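Goats, the parade, and why my knee is purple

May 18, 2018

Quick one because I have to be up at five. Several of you have asked what happened at the Trindis spring parade and the version going around is wrong, so.

No, it was not a bull. It was a goat. One goat, then more goats.

Background for people who don't live out here. Every spring the town walks its animals down the main street, past the bank and the feed store and up to the fairground. Horses first, then the ponies, then whatever the kids have. Ducks in a wagon one year. Been going since before my grandmother. You put ribbons on things and people clap.

This year Gwilym Price had the goats. He's had goats for ever and they're nice goats, mostly. The big one is called Begum and she was in front with a bell on, because where Begum goes the rest go. Which was the plan. And also the problem.

I was walking next to Hüsnü Değirmenci and his old gray pony, maybe three spots back. Everything fine past the bank. Everything fine past the feed store. Then the school band started up. They were supposed to wait till the horses had gone by, and they did wait, but there was nobody on the route to tell them that goats were coming after the horses. So, trombones. Right at goat height.

Begum went straight up. All four feet. Came down facing the other way and took off through the lemonade table, and the rope went with her, and Gwilym went with the rope for a bit until he had the sense to let go. The rest followed her. Of course they did. One went under the pony. Pony did not care at all, pony is 2 years off thirty and has seen everything.

I cared. I went down on the curb on my left knee trying to grab a collar. Missed. The collar belonged to a goat who then stood there and looked at me.

Gwenllian Maddocks got cut on the hand by a broken pitcher and needed a couple stitches. She's okay, she was back at work the next morning. A little boy got knocked over and cried but was eating a corn dog ten minutes later, I saw him. That's it for injuries. I heard "a dozen hurt" at the gas station. No.

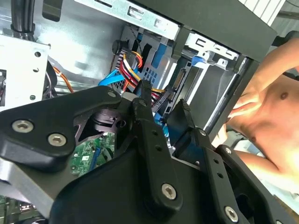
Computer with its insides out. More on that some other time.

Okay so back to goats. They went up Plerel Lane, which is good, it's a dead end, and into Bleddyn Meredith's yard, which is not so good. He had just put in beans. He does not now have beans. He was very decent about it. He shut the gate behind them and called Gwilym's wife and then stood on the porch with a broom until people showed up.

All but Begum. Begum was on the roof of the woodshed. I don't know how, there's a water barrel but it's not that close. Hjalti Kjærgaard got her down with a loaf of bread and a ladder and a lot of talking. He grew up on a sheep place and he says a goat is a sheep that reads. She walked down that ladder like a lady. I would have paid money for a video.

Now the part I really wanted to say. There's a letter going around asking the town to stop having animals in the parade. It's got 308 names on it, and some of those are people I like. I read it twice. I don't agree but I don't think it's stupid either. Street was too narrow where the tables were. Band and animals too close together. The goats had never done it before, and Gwilym will tell you himself he should of walked them down there a few evenings first with some noise going.

What I'd like to see:

Band at the end, past the fairground gate, or at the front with a good long gap.

No tables on the north side. Lemonade can go in the bank parking lot.

New animals do a practice walk. Horses people already do this, it isn't hard.

Two handlers on the lead goat. Two! Not one man and a bell.

Someone said the insurance goes up by 1,000 dollars if we keep the animals in. Maybe. I haven't seen it written down and neither had the person who told me. If somebody has the actual paper please send it to me and I'll put it up here.

The meeting is not until November so there's time for everybody to cool off. Please don't be ugly to Gwilym at the store. He paid for the lemonade table and the beans and he feels awful, he's hardly been out.

Knee is fine, just purple and a bit of yellow coming in at the edge. Ice, frozen peas, more ice. Chickens next time, I promised pictures of the Ernance chicks and they are already getting thier real feathers so I better hurry up.

Going to bed.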